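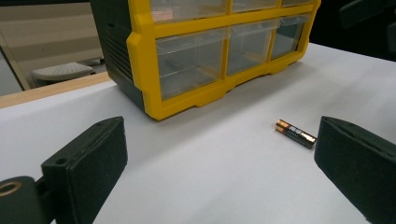
Battery task, single AAA cell, padded fingers open on either side.

Drindura hand-held gripper comparison: progress report to the Vermeulen fund
Jun 17, 2024

Summary

The comparison is on schedule and within budget. We have finished the first block of work, which set the padded block fingers against the plain moulded fingers supplied with the Ruken grippers. Across both finger types we have recorded 496 attempts that we are willing to use. The second block, on camera position, has started at the Mudside workshop.

Work since the last report

The test task is small-parts handling at a drawer organizer. The operator holds a gripper in each hand, opens a drawer, picks up one or two small batteries from the table, puts them in the drawer and closes it. We chose batteries after trying screws, which the plain fingers could hardly pick up at all, and pill bottles, which every finger managed. Batteries roll when touched off centre, and that has been useful for showing up differences.

The padded fingers dropped fewer cells during the lift. They were slower on the approach, as the pad is thick and has to be lined up with the cell before closing. On pairs of cells lying side by side, the padded fingers usually took both together. The plain fingers tended to push the second cell away.

Pulling drawers open is the weaker point for the padded fingers. The small front lips give the pad little to hold, and operators got into the habit of tipping the gripper to use a corner of the block. We have left those attempts in the results and marked them.
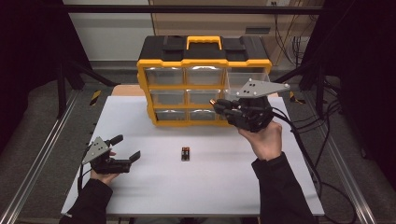 Why are two grippers used when one could pick up the batteries?
The second gripper steadies the organizer while a drawer is pulled, and we want the comparison to cover work that takes both hands.

Cameras

Each gripper carries its own camera, and a further one gives a view from head height. The gripper view is good for judging finger position in the last part of the approach. It is poor for telling which drawer is being used, as the upper part of the organizer is often out of view. The head view covers the drawers well, but a raised gripper can hide the ones on its own side. For now we are keeping both and matching them by timestamp.

Problems

Cable weight is still a nuisance. Operators reported tired wrists towards the end of longer sessions, and we have shortened these to 5 batches with a break between each. We lost two days to a faulty connector, now replaced.

Pad wear is faster than we allowed for. The surface goes fuzzy and starts to pick up dust. We now change the pads at fixed intervals and note the change in the log. 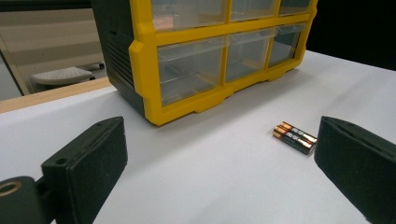 Paired cells between the padded fingers, seen from the gripper camera.

Spending

Spending on fingers, pads and cables in this period came to £1,861. We do not expect to ask for more in this budget line. The money set aside for a third finger design has not been touched.

Next steps

Finish the camera position block. Make a thinner pad and repeat the drawer pulls with it. Send the marked recordings to Vermeulen for checking. The final report is due in December and we see no reason to move that date.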